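Workshop tips: when the arm lets go (or won't)

Updated May 28, 2024

I love this job. I get to spend my days in a kitchen with a robot arm and a heap of washing-up, and when it goes well there is nothing better to watch. But the tips people write in for are always about the bad days, so this page is all bad days! Most of them come from one week in March when our arm, running the Jurnasum tidy-up routine, got hold of a cloth and would not give it back.

What happened to us

The routine was simple enough. Pick up the cloth, move it to the side of the sink, put it down. It picked up the cloth beautifully. It moved it beautifully. Then the fingers opened, the arm rose, and the cloth rose with it – a loop of fabric had worked its way over one fingertip and hooked there. The software thought its hand was empty, so off it went to fetch a bowl with a cloth trailing behind it like a cape. One tumbler over, one bowl in the sink, and Flora Sutherland on the stop button before it could get any worse. Nothing broken, luckily.

We reset and tried again, and it did it again. Over the next two days we got 17 snags out of 39 tries, which was dreadful but very useful, because by then we could make it happen whenever we liked. A fault you can repeat is a fault you can fix.

Check the fingertips first

Run your own fingertip round the edges of the gripper pads (arm stopped and brakes on, please). Ours had a tiny lip where one pad had started to lift. You could barely see it, but you could feel it straight away, and it caught terry loops like a bramble. New pads took the snags from a daily misery to a rare event. If you can't get new pads the same day, take the old one off and clean the face underneath before you stick it back. Don't just press it down and hope.

Go in shallow

The deeper the fingers go, the more cloth ends up wrapped round the outside of them. We had ours set to press right down to the worktop, which also did the worktop no favours. Lift the grasp height by 5 mm and try again. If it still picks up, lift it a bit more. You want a pinch of fabric between the pads and as little as possible anywhere else.
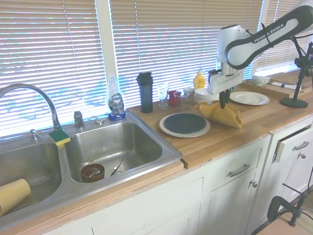 Fingers down in the yellow cloth, folds bunching up round the pinch.

Thick cloths bunch more than thin ones, and a cloth dropped in a crumple gives the fingers far more to get tangled in than one laid flat. Test with the crumple. It's the awkward case and it's the one you'll get in real life.

Open wide, wait, then lift

Ours opened just enough to let go and started rising at the same moment. Lovely and quick, and a terrible idea with fabric! Open the gripper all the way, count a full second, then lift slowly for the first hand's width. Ataahua Prendergast added a small sideways wiggle at the bottom and I laughed at it, and then it cleared nearly every snag we had left, so I have stopped laughing.

Ask the arm if its hand is empty

A damp cloth weighs enough for many arms to notice. After each release, have it pause clear of the worktop and compare the load with what it should be with nothing held. If the numbers don't match, stop and call a person. Dry cloths can be too light for this, so we also close the fingers gently and see if they meet. If they don't meet, something is in there.

Freeing a caught cloth safely

Please don't tug. I tugged, in that first week, and the arm took it for a collision and sagged a little before it locked. It gave me a proper fright.

Press the stop and leave it pressed. Keep your head and your other hand out from under the wrist. Hold the cloth close to the fingertips, ease the loop off sideways, and if it won't come, snip it. Cloths are cheap. Only when everyone has stepped back should the stop be released, and the person who pressed it should be the one to release it.

Keep the back row in mind

The cloth sweeps a bigger space than the arm does. Hold your largest cloth by the middle, see how far it hangs, and give the arm that much more height when it travels over cups and glasses. Ours now goes up and over, which costs a couple of seconds each trip.

Next month, sponges – we have already had one in the wrong basin twice.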